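Crumpled Paper at the Sorting Table: Notes on the Lightest Thing in the Room

Gunvor Eklund
25/06/2023
7 min read

4. Crumpled paper and where it ends up

4.1 Why we stayed with paper

When we first drew up the plan for the Nundby study, paper was meant to take up very little of it. We had imagined a paper mostly concerned with the heavier and more awkward things that pass over a sorting table, the rinsed jars and the flattened cartons and the odd broken toy, and we thought of the crumpled sheets as something that would be dealt with in a sentence or two. It didn't go that way. By the end of the first weeks our notebooks had more in them on the handling of crumpled paper than on any other single kind of thing, and a good deal of what we have to say about tidying in general came to us first through paper. We are grateful to Radulović, whose earlier work on kitchen clearing pointed us toward the small and the weightless, and whose distinction between "parked" and "finished" objects we borrow freely in what follows.

A sheet of packing paper has, after all, a rather full life before it reaches a bin. It is pulled from a roll or lifted out of a box, it is wrapped around a cup or pushed into a corner to stop something rattling, it is pulled out again, and somewhere along the way somebody squeezes it. The squeeze interested us a great deal. People at Nundby squeezed paper without looking at it, often while talking, and when we asked them afterward why they had done so they were politely puzzled by the question. One woman told us she supposed it was how you told a piece of paper it was over. We have thought about that remark more often than is probably good for us.

4.2 The ball as a unit

Crumpling changes a sheet into something that can be treated as one object. A flat sheet slides, folds under itself, catches the draft from a door, and needs two hands if it is at all large. A ball can be picked up from any side. It has no right way up and no front, and a person coming to it late, with no knowledge of what it wrapped, can still deal with it in a single movement. In the terms we set out in Section 2, the ball is a finished object: all the decisions about it have been made except the last one, and the last one is a matter of reaching.

This is easy to see on a plain surface. A wad of tan paper on a white table stands out by its color and also by its outline, which is ragged in a way that very little else on a worktable is. The creases catch the light, and a faint shadow sits under it. Our sorters called such a ball "loud," and they would clear it ahead of things that were much more in the way. Where the surface was patterned or already busy, the same sort of ball could sit for most of a session without being touched. 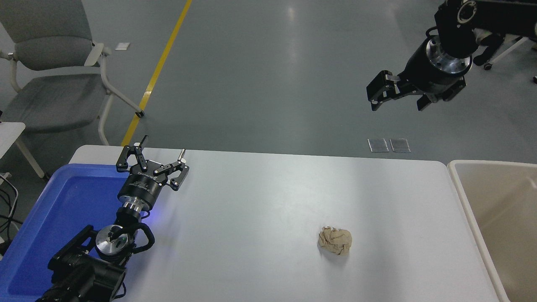
We should say a little more about the last movement, the reaching, as it is the part on which our participants differed the most. With a bin standing directly beside the table, most of them did not lift the paper at all if they could help it. They swept it along with the side of the hand and let it drop over the edge, and they were pleased when it went in. With the bin standing even a short step away, the sweeping stopped, and the paper was picked up and carried, or picked up and thrown. Throwing was more common among people who were working alone. We had not planned to record throws and so our notes on them are patchy, but we came away with the strong impression that a missed throw was nearly always put right at once, while a ball that rolled off the table by accident was quite often left where it fell.

Figure 2. A ball of crumpled paper on a white worktable, with a blue plastic tray at the left side and an empty beige bin standing to the right of the table.

4.3 Trays and bins

Figure 2 gives the arrangement this part of the discussion has in mind: a surface, a tray to one side of it, and a bin to the other. The two containers may look as though they do similar work. They are both open, both plastic, and either one would hold a ball of paper quite comfortably. In practice people at Nundby kept them apart with great firmness, and would correct one another if the difference was not respected.

A tray is low, and whatever is put into it stays in sight. Our participants used trays for things that were going to be wanted again, or that might be, or that belonged to somebody who had stepped out and would need to be asked. A bin is deep, and its walls hide what is in it from anyone who isn't standing nearly over it. Putting something in a bin was understood as a decision. Putting something in a tray was understood as a way of not deciding yet, and we found nothing lazy in this. Several of the most orderly workers we sat with were also the heaviest users of trays, and they cleared them at the end of the session with real care, going through item by item and speaking aloud as they went.

Crumpled paper is awkward for this system. It is plainly done with, so it ought to go to the bin. At the same time it is often quite clean, and a careful person will remember that clean packing paper can be smoothed out and used again. We watched the same man throw out one ball and then, a moment later, open up the next one, flatten it with his forearm, and lay it in the tray. When we asked what the difference had been he said the second one had "felt like a big one." Size was hard to judge from the outside, and people very often tested a ball with a light squeeze before letting it go.

4.4 Empty bins

An empty bin turned out to matter more than we had allowed for. In August we repeated 6 of the Nundby sessions with the bin emptied before the start, where previously we had left it as we found it. The people taking part were the same and the tables stood in the same places. In the repeated sessions the first piece of rubbish was noticeably slow to arrive. People hesitated over it, and in 2 of the sessions the first ball of paper was set down on the table again after having been held over the bin for a moment. Once a first thing had gone in, the rest followed at the usual pace.

We do not want to make too much of so small a comparison, and Gula, who has worked with far larger groups than ours, has suggested to us in conversation that the effect may wear off when people are used to the room. It fits very well, though, with what the participants told us. A bin with something in it announces what it is for. An empty one, clean on the inside and the color of nothing in particular, might be a storage tub waiting for its contents, and nobody wants to be the person who put trash in the storage tub. The supplier of our own tubs, Gastach, sells the same shape for both purposes, which did not help matters.

4.5 Where on the table

The position of a ball of paper also had a bearing on how long it lived. Paper lying toward the near side of the table, close to the person working, was cleared early. Paper lying along the far side was cleared late, and by preference with a walk to the other side in place of a stretch across. Paper lying toward the middle had the most uncertain future of all. It was within reach of everybody and was therefore, we think, felt to be the business of whoever had put it there, and by the middle of a session this was seldom remembered by anyone.

Our sketches from the second room show this very nicely. Of the 8 balls marked as still lying out at the final break, 7 were in the central part of the table, each one within an easy arm's length of at least one person, and the last was under a coat. When the break was over the whole lot went in a few seconds, cleared by one participant who seemed slightly embarrassed to be thanked for it.

We take from all of this that clearing a surface is only partly about effort. The lightest and easiest object on the table was regularly among the last to leave it, and what kept it there was a small and rather friendly uncertainty about whose it was, whether it was truly finished, and which of the two containers was meant. In the next section we turn to string and tape, where the same uncertainty appears in a more stubborn form, and where people's patience with one another was a good deal shorter.

Related items

The parked cup: waiting places in shared kitchens
Lids, and the things they are kept with
String and tape at the sorting table
A short note on labels for tubs and trays
Folding or rolling: dish towels in Nundby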